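Collbridge open day, Wed 6 May — notes for the shop group

Typing this up quick before I lose the handwriting. Half of it was done standing up against a post. If you couldn't come, these are the bits I think matter for us, plus some that don't.

Getting there

Left at 6.40, missed the turn, went through the industrial estate twice. The sign for Collbridge is behind a tree. Come in off the back road by the tyre place if you go. Parking out the front is for trucks until 9 so everyone was up on the grass verge, me included.

Sign-in sheet, sticky label, instant coffee. Biscuits were good. 26 of us on the list when I signed, mostly hardware and gift shops, one pharmacy, two blokes from a caravan park kiosk. Fionnuala Mac Mathúna did the welcome and kept it short. She's run the fit-out side since February and before that had a newsagency, so she knew what we were on about when people started moaning about card spinners.

Warehouse

First stop. Racking up to the roof, a lot of uprights, brackets in tubs. Cold! Wear a jumper. They do second-hand bays as well as new and the second-hand ones are kept down the far end past the roller door. Some dents, mostly on the base plates where trolleys have hit. I'd have those any day, you never see the base plates once there's dog food in front.

Prices as told to me on the day, check before you order:

Used bay, uprights plus four shelves: $358
New bay, same size: didn't write it down, more than I wanted to spend
Price rail, per metre: ask
Minimum order for free delivery: $1,000

Delivery to us is on a Thursday run only. Under the minimum you pay freight, and they were a bit cagey about how much. Tadeusz Baran looks after dispatch and said ring him direct and he'll see what else is going our way that week. I've got his card.

Brackets — there are two makes and they do NOT mix. The Usance ones have a squarer hook and the Ono ones have a bit of a lip. Ours at the shop are Ono, I checked the photo on my phone. The storeroom ones I have no idea. Somebody look please. If they're Usance then the spare shelves from the church hall sale won't go on and we've been storing them for nothing.

Coating shop

Fifteen minutes, ear plugs, couldn't hear a word. Saw shelves going along on hooks and coming out white at the other end. White is the standard colour, anything else is an extra three weeks. A lady from the pharmacy asked about cream and got a look. I asked whether we could touch up chips ourselves and yes, they sell a little pot, but rub it back first. Bought one. $14, receipt is in the tin.

Talk on layout

Upstairs, too warm, chairs too close together. Speaker was from Wasilewska, who do the plans for some of Collbridge's bigger jobs. Mostly slides of supermarkets, so not us. But a few things I underlined:

Put the heavy stuff at knee height, not on the floor. People won't bend for a floor-level bag but they'll slide one off a low shelf.

Baskets in more than one spot. We've only got the stack at the door and by the time anyone's decided they want three things they're down the back with their arms full. She reckoned a second stack halfway along. Cheap to try.

Leave a gap between the top of the stock and the shelf above, a hand's width. Ours are jammed. You can't get a tin of putty out without tipping it.

Top shelf for boxes only if you can reach it. Fair enough. I'm looking at the steps by our till as I type this.

Someone asked about theft and that took up the rest of the time.

Lunch

Sausage in bread, onions, the lot. Spoke to a couple who've taken over a general store out past the weir, similar floor size to ours, and they've gone pegboard down one whole side. They said they swap hooks about every season and it's the only wall that never looks tired. Their worry is the hooks walking out when kids pull on things. You can get a clip for that, apparently. Wrote "clip??" in my notes and then forgot to ask.

Also won nothing in the raffle.

The demo room

Best part of the day for me and we only had 30 minutes in it. Ground floor, past the toilets. After the warehouse where it's all in bundles it was good to see shelving standing up with stuff on it, because you can't judge a shelf with nothing on it.

Tall white unit against brown pegboard. I liked the two together, more than I expected. The brown takes the glare off the white. Ours is white on white on white and under our lights it's like the dentist. The pegboard had small holes, so check hook sizes before anybody gets excited about reusing the old ones from the garden section.

They had a carton up on the top shelf, plain cardboard, and further down a jumble of bright bits, a lot of green in it. Black box and a flat black tray next to each other on a middle shelf. Dark things on the white do look smart I'll say that, but you'd see the dust by Tuesday. The bright things you could pick out from the other side of the room. Made me think we should have the kids' watering cans and the gloves at that level instead of the drain cleaner.

Wire basket too, grey, with a woven sort of diamond pattern in the side. I keep going on about baskets I know. Ours are the red plastic and four have got split handles. The wire would outlast us all, but seed packets might poke through, so maybe a liner? Or maybe just keep seeds at the counter. Didn't get a price, they were calling us through to the next thing. Will ring.

Things to measure before we order anything:

- wall behind the paint, skirting to light switch
- depth of the shelves we've got now (side A and side B are different I'm sure of it)
- gap at the end by the fire door, which has to stay clear
- storeroom brackets, see above, Usance or Ono
- hole spacing on the old pegboard, if it's any good at all

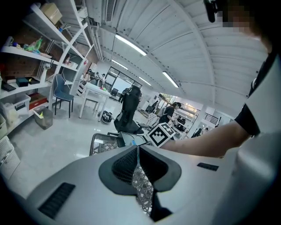
What I'd do

Two used bays for the back wall and one run of brown pegboard beside them. That's $716 for the bays before the board, and with hooks and rail we might scrape over the free delivery. If not, ask the general store people if they want to go halves on a load.

Leave the front of the shop alone til after stocktake.

New baskets can wait for a price, but shift half the old ones down the back tomorrow, costs nothing. Bin the split ones.

I've got the brochure and a bracket sample in my bag. Bracket has to go back. Can someone else do the ringing around, I'm on the early delivery all week and they don't pick up after three.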